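Notes for session 4: tires, fuel and the pit window

OK, last time we got as far as the start, and a few of you asked me why a driver would ever give up a lead to change tires. Good question! Let's do it properly.

Take our practice race at Skirum. Roald Aasen drives for Dindosau, Hjørdis Nordin for Öberg, and they're 2 seconds apart with 20 laps to go. Fresh tires are quicker, but a stop costs time in the pit lane (plus whatever traffic you come out into, which I always forget to add).
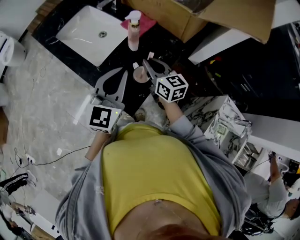

Two hand-held grippers over a black marble countertop.

So say Nordin stops first. She gets a few fast laps while Aasen is still on old rubber, and if she gains more than those 2 seconds before he comes in, she's ahead when he rejoins. We call that the undercut. I love it, and Aasen's engineer should be sweating by now!

The overcut is the other way around: stay out, hope the new tires take a while to warm up, and push like mad in clear air. It tends to suit tracks where tires wear slowly.

For next time, work out Aasen's best reply if Nordin stops with 9 laps left. Show your lap times, please, and write down what you assumed about fuel.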